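Workshop notebook, Kitwood
Sunday, September 14, 2025
Entry by: Lutz Tiedemann
Subject: Colour fastness of dyed wool, second series

The second series of wool samples was removed from the south window this morning. Exposure totalled 1,077 hours, against 1,000 specified in the June plan. Madder held its colour well. Weld has faded to a pale straw at the uncovered end.

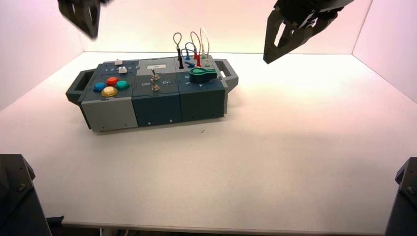

Rinse water was drawn from the rain tank for all skeins except those labelled Ngau, which were rinsed in town water at the request of Junhao Cai. The Ngau skeins are noticeably greyer. Iron in the supply is suspected and has not been tested.

Alum stock is low. Toàn Lã is to place the order with Plodum before the third series is mordanted. 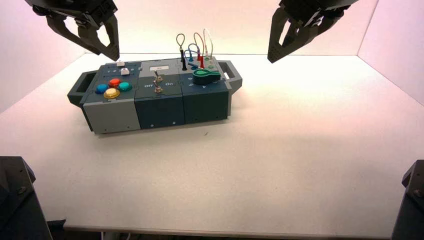 Outstanding matters
Ruben Lambrechts to return the grey scale cards.
Đạt Lục to re-label skeins 14 to 19; the ink has run.
Indigo vat to be fed on Tuesday and kept covered.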